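Holteo opens furnished rooms for young workers in Oltimbridge

OLTIMBRIDGE, October – Holteo, the housing company for people who move for work, today announces the opening of its second house in Oltimbridge. The house offers 109 furnished rooms on monthly contracts, and the first tenants receive their keys this month.

Many people who come to Oltimbridge for a first job must find a room before they have received a first salary. They are often asked for a long contract, a large deposit and a guarantor who lives in the country. Holteo asks for one month of notice and a deposit of 500 euros, and the guarantor is not necessary.

"I moved to this city with two suitcases and slept on the sofa of a colleague for seven weeks," says Boglárka Nyitrai, founder of Holteo. "When I finally signed a contract, the room had no bed. We wanted to make a house where a person can arrive in the evening and sleep well the same night."
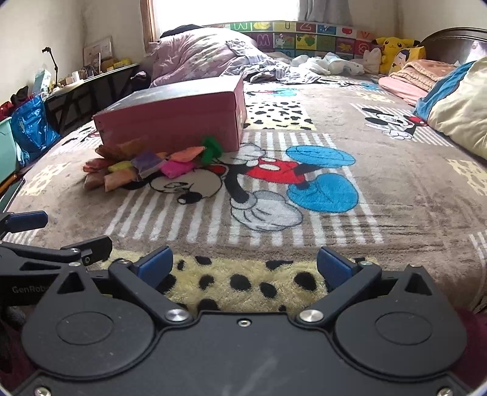
Every room has a bed, a desk, a wardrobe and a small refrigerator. Bed linen is included in the rent and is changed every two weeks. Kitchens are shared between six rooms, and each tenant has a cupboard with a lock. Heating, water and internet are also included, so the amount on the contract is the amount that is paid.

The house stands on Quispe Street, in the former office of an insurance company. The works took 14 months. The old staircase was kept and repaired, and the windows on the street side were replaced to reduce the noise of the tram. On the ground floor there is a laundry room and a reading room, both open until 11 p.m.

For the move itself, Holteo works together with the transport company Movero. Tenants can book a small van with a driver for 200 euros inside the region. Movero also lends moving boxes and collects them again after the move. 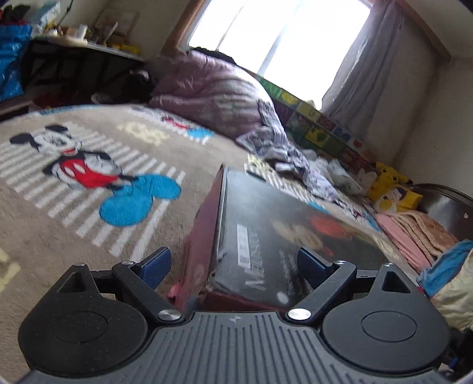

"People who rent one room usually do not need a big truck," says Inês Pinheiro, head of customer service at Movero. "They need a van for one morning, and they need to know the price before."

Before the opening, 276 persons put their name on the waiting list. Rooms are given in the order of registration. Tenants of the first Holteo house may ask for a transfer without paying a new deposit.

Visits to the house are possible every afternoon between 3 and 6 p.m. and must be booked at the reception or by telephone.

About Holteo
Holteo rents furnished rooms to people who are starting work in a new city. The company has its office in Oltimbridge.

Press contact: Holteo press office, Quispe Street, Oltimbridge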